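Urnlow - Frequently Asked Questions

Urnlow is a small tool for replaying and checking manipulation episodes in simulated kitchens. The answers below are for version 6. If your question is missing, please write to Esko Räsänen, who maintains the project.

Which scenes come with the download?

There are 132 episodes, and all of them are in the Gratar kitchen set. You can open every episode from the wrist view or from one of the outside views.

Why does the horizon turn in the wrist view?

The wrist camera is fixed to the last link, so it rolls together with it. We do not level the picture in the viewer. If your perception model expects upright input, set "unroll" to true in the loader. Please note that this crops the corners. 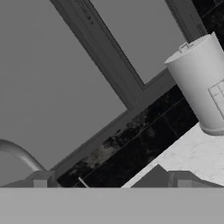
Wrist view in grayscale, unroll off. The gripper is along the bottom.

Can I replace the planner?

Yes. Urnlow talks with the planner through one file, plan_bridge.py. The default planner is Saraç, and Ono is also supported. Your own planner has to return joint positions with time stamps, nothing more.

My plan is valid, but the replay reports a collision. What is wrong?

Most often it is the padding. The planner and the replay each keep their own padding value, and the two must be the same.
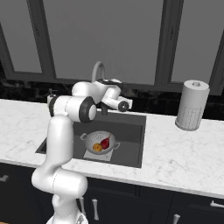
The second usual cause is a missing attached object. When the gripper holds something, the planner must know its shape, otherwise it will plan a path for an empty hand. Call attach() before you ask for the plan - not after it.

How much memory do I need?

The full set loads with 252 meshes, and the peak on our test machine was 1,060 MB. With the option "lazy" it is less, but the first replay starts slower.
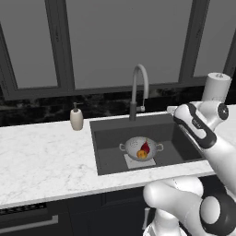 Object labels are taken from the scene file and not from the detector. You can therefore compare the two, and we recommend to do it before you train anything. Small things inside another thing are the hard case. In the sink episodes, the round orange-yellow fruit in the colander partly overlaps the item behind it, so a box drawn around one will also take in a part of the other. Use masks for such objects if your detector can give them.

Will there be more kitchens?

We plan a second set in December. It will use the same file format, so your scripts should not need changes.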